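Hi Remo,

Quick February update from the sorting room! We've been through 918 of the 1,914 donated items now, so we're a little short of halfway, and the second payment of $600 went mostly on shelving and labels (Roscoe found the shelving secondhand, bless him). Packages are still the slow part. Berwyn wants to do all of them in one go, I'd rather mix them in as we come to them, and so far I'm winning. The big metal bins are holding up fine, scuffs and all.

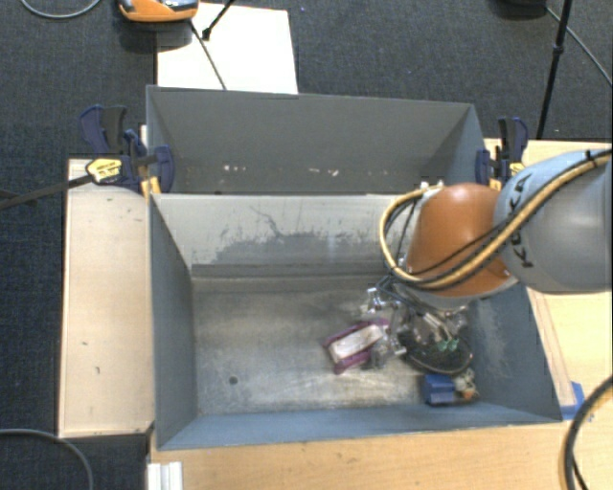
The front bin, with a purple-edged package on the left of the group.

Next up is the Lurna batch, 300 items.

Santeri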